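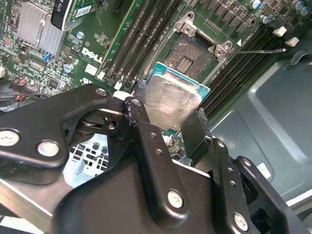 Vol. 20, No. 5 1216

Figure 3. Desktop processor above the open, empty socket of a green Dell motherboard.

already been told, in one form or another, by most of the people who were kind enough to sit down with us. Customers in Lonberg seldom described a repair in terms of what had been done to the thing they brought in. They talked about the counter, the wait, the slip of paper and the way the price had been given to them. A woman who had carried the same desktop computer to Chiriac twice in one winter could not say which part had been changed on either visit, and was a little surprised to be asked, but she remembered very well that on the second visit she had been offered a chair. We came to the ledgers with this in mind, and it shaped what we looked for in them.

The Chiriac ledgers hold 1489 entries for the period of the study, in three handwritings. Each gives a surname, the item, a short note of the complaint and, where the job went ahead, a price. The complaints are nearly always in the customer's own words, or something close to them. Radios "mumble", a kettle "sulks", and computers are above all "slow", a word which seems to have covered everything from a full disk to a machine that would not start at all. We were tempted at first to tidy these notes into proper categories of fault, and spent a good part of a damp December trying, before admitting that we were throwing away the most useful thing in them. The words tell us what the customer expected to be believed about. Figure 3 shows the sort of part that lies behind a good many of those "slow" entries as the bench saw them, and there is not one entry in which a customer names it.

This gap between the words at the counter and the words at the bench has been noticed before, mostly in studies of garages, where it is usually treated as a problem to be put right. We are less sure. Gijs De Haan, who kept the counter at Girach for many years and read an early draft of this section with great patience, thought we had made rather too much of it. In his view a good counter hand lets the customer's word stand and writes the shop's word underneath, smaller. The Girach ledgers do just this. The second word was for the bench, he told us, and the first was for the telephone call afterwards — you had to be able to ring somebody up and speak to them about the same kettle they had brought in.

The two shops differ in other ways that bear on trust. Chiriac gave a price on the spot and kept to it, even when this meant a loss. Girach gave no price until the lid was off, and then rang. One would suppose that the fixed price would be the better liked, and several of our 20 interviewees did praise it warmly, but the customers of Girach were no less loyal and often spoke of the telephone call with real fondness. One of them had learned the habit in India, where her father's watch mender would send a boy round with the news before touching anything, and she said she would not have left so much as a toaster with a shop that did otherwise. What the two groups had in common was the sense of having been asked, whether at the counter or later on.

We should say something too about the jobs that were turned away, for these are easy to miss. A refusal leaves a surname and an item and then a blank where the price should be. At Girach the blanks often carry a small note, such as "told her to keep it for parts" or "not worth his money", and in five cases the same surname comes back within the month with something else to mend. It would be foolish to lean hard on so few, but the interviews point the same way. People remembered being told no, and they tended to tell the story as one that did the shop credit. A retired schoolteacher gave us a long and very funny account of a carpet sweeper that three generations of her family had been advised to give up on, and which she still has.

The ledgers are silent on repairs done at home, and on those done as a favour after closing time, which by all accounts were many. Our figures therefore describe the paid and written part of the trade alone, and the reader should keep the rest in mind when we turn to prices.

Figure 4. Square computer processor with metal heat spreader; behind it, a motherboard in an open metal case.

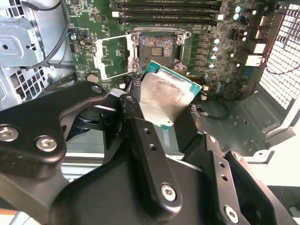 4.3 Prices given and prices paid

Where both ledgers record a first price and a final one, the two can be set side by side, and we begin with the plainest case, in which they are the same.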